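Urilcombe Community Board
Food and Pantry > Storage and Shopping
Topic: Chilli sauce once it's open — cupboard or fridge, and what do you keep in the snack basket?

flaltgate_pete
Moved into a smaller unit in Flaltgate in February and lost most of my pantry in the process. I have one narrow cupboard, a bar fridge and a table against the wall. The table has ended up as the place where groceries get sorted before they go anywhere, and lately half of them don't go anywhere.
Two questions. First, do you keep opened chilli sauce in the fridge? The door of mine fits 3 tall bottles and no more. Second, is it a bad idea to keep sauce in the same basket as chips and boxed stuff? My sister says yes. I can't see the problem if the lid is tight.

mudgeeroad
Fridge for anything with garlic in it. Plain vinegar and chilli can sit out for ages. Read the back of the bottle, it will say.
Same basket is fine by me.

nan_of_four
I would not put a sauce bottle in with chips. It only takes one bottle with a gummed-up cap. I had a soy sauce do it to a whole shelf and the boxes at the bottom went soft before I noticed. Sauce stands upright on its own tray in our house and always has.

tallboy77
A tray takes up more room than the basket does though, and he said he's short of room. Stand the bottle up in a corner of the basket with the boxes around it and it won't fall over.

nan_of_four
If it stays standing. Mine never do.

flaltgate_pete
It's a plastic basket with the open lattice sides, so a leak would go straight through to the table anyway. I suppose that's a point for the tray.

omo_kitchen
I've got the same sort of setup and have been doing it this way for over a year. One basket on the table, dry snacks and boxes in it, and whatever sauce we're getting through goes in as well. I wipe the neck of the bottle before the cap goes back on. No leaks so far. These are from our table.
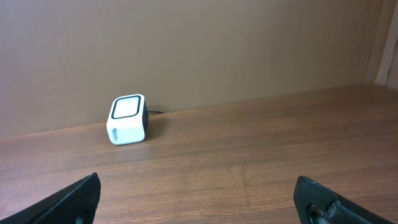
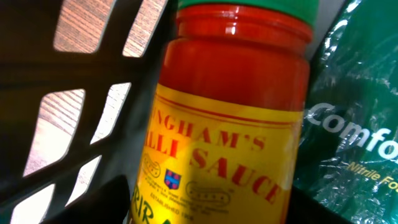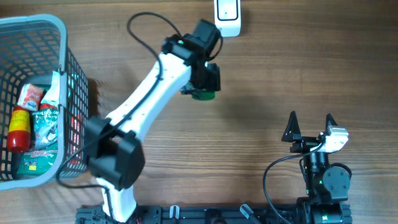 The rule with us is that the basket gets emptied right out before the next shop. If something has been in there for three shops running it goes in a lunch box or it goes to the neighbours. Before we did that I was finding crackers with dates from the year before.
As for the sauce, I leave it out if we're going to finish it within the month. In summer it goes in the fridge because our kitchen gets very warm in the afternoon. It probably loses a bit of colour either way.

mudgeeroad
The colour thing is real. I had one go quite brown in the cupboard. Still tasted all right but the kids wouldn't touch it.

sourdough_sal
Good to see a chilli sauce with a proper yellow label on it, you can find those at the back of a shelf. Everything I buy seems to be black and red now.
On baskets, I prefer a solid tub. Crumbs fall through the lattice ones and you end up cleaning under them. I bought mine at the discount shop near the Nghiêm bakery, seven dollars, and it has handles.

tallboy77
Solid tubs are harder to see into. I want to see what's left without getting up. With the open sides you can tell from across the kitchen if you're out of chips.

sourdough_sal
You could also just look down into it.

omo_kitchen
I did have a tub before. It was fine, but anything that spilled sat at the bottom and I'd find it a fortnight later. The basket I can rinse in the sink and stand on the rack. Crumbs on the table get wiped up with everything else after tea, so it doesn't bother me.

nan_of_four
Does the basket scratch the table? We have a timber one, and I won't put anything plastic straight on it after what a dish rack did to the last one.

omo_kitchen
I lift it, I don't drag it. If you're worried, put a tea towel under it or stick some felt dots on the corners.

flaltgate_pete
Felt dots are a good idea. I have a packet left over from the chairs.
What about anything electrical on the same table? Mine has the only decent power point in the kitchen behind it, so the radio and the phone charger live there too. I'd like to keep the groceries clear of them but there isn't much table to spare.

tallboy77
Run the cord along the back where the table meets the wall and keep the food towards the front. I used two of those stick-on clips for mine. The cheap ones let go in hot weather so get the decent ones.

mudgeeroad
Agree with that. And don't put the sauce at the power point end.

nan_of_four
I'd be moving the radio to a shelf, personally. Table for food, shelf for plugs.

flaltgate_pete
I'm renting so I can't put a shelf up without asking, and the last time I asked for something it took 37 days to get a reply about a tap washer.

nan_of_four
Fair enough. Clips then.

sourdough_sal
Back to the fridge question. If your door only fits three bottles, work out which ones really need it. Mayo, yes. Anything with fruit in it, yes. Tomato sauce people will argue over until the end of time, and I keep mine in the cupboard. Mustard is fine out. That would free up a spot for the chilli.

mudgeeroad
Tomato sauce goes in the fridge.

sourdough_sal
See what I mean.

flaltgate_pete
Thanks all. I've moved the mustard out and put the chilli in the fridge door. The unopened bottle is in the basket, standing up in the corner, with an old ice cream lid under it in case. Chips and boxes on the other side. I'll put the felt dots on tonight and get the clips when I'm next in Urilcombe.

nan_of_four
The ice cream lid will do the job. Give it a wash when you do the basket.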